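Lists > Itstead-Neighbors > Archive > Message 2367

Prev by date | Next by date | Thread index | Search | Log in

Subject: Re: standing desks for the Ginton branch reading room
Date: Dec 2, 2022
From: list member, Itstead

> I've now read the whole Edach proposal and I think it's terrific. They
> say people who stand for part of the day get 24 percent more done and
> have fewer backaches. The desks go up and down at the push of a button
> and they'd throw in the installation. If we say yes before January we
> also get the lower price. I really can't see a downside. Can we get a
> show of support on the list before the library board meets?

I can see a downside or two, so put me down as a "not yet."

Start with the 24 percent. More done of what? I went through the brochure twice looking for where that number comes from, and the closest I got was a footnote that says "internal survey." How many people were in it, and were they asked before or after they got a free desk? If somebody buys me a desk and then asks whether I feel more productive, I'm going to be polite.

Even if the number is solid, it's about office workers. The reading room is used by kids doing homework after school, by people filling out forms, and by the retired crowd with the newspapers in the morning. I have sat in there plenty of times and never once heard anybody wish they could stand up to read the paper. They can stand up now. It's allowed.

Then there's the wiring. A desk with a motor has to be plugged in, and the reading room has outlets along one wall only. The proposal puts 11 desks in two rows down the middle of the room. So where do the cords go? The brochure talks about "clean cable management," and as far as I can tell that means a hole in the desktop. A hole in the top gets your laptop cord down to the floor. It does nothing about the ten feet of carpet between the desk and the wall.

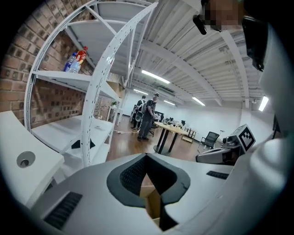 White desk with a round metal cable grommet, at left.

I called the Grímsdóttir building office on Monday, which manages the Ginton property, and asked what floor outlets would cost. They wouldn't give me a figure over the phone. They did say the slab would have to be cut and that "free installation" from a furniture company would not normally cover that. I'd like to see what it does cover, in writing.

About the discount: it's $200 off per desk if we sign before January. Fine, but every furniture price I've ever been quoted had a deadline on it, and when I called back after the deadline there was usually a new one. I wouldn't hurry for that.

What I'd ask for before any show of support:

- the survey behind the 24 percent, or else drop the claim
- a price that includes the electrical work
- who fixes the motors when the warranty is up, and what a visit costs
- one desk on loan for a month, over by the wall, so we can see if anybody raises it

If the loaner gets used I'll change my vote. My guess is it will be set at sitting height the first day and stay there.

Meanwhile four of the reading lamps have been out since summer, and I'd sign for bulbs today.

Recent messages in this archive:
Re: Parking on the Ginton side during leaf pickup
Book drop stuck again
Re: Re: Saturday hours, has anyone asked?
Reading room lamps (second try)
Found: one gray glove, Itstead bus stop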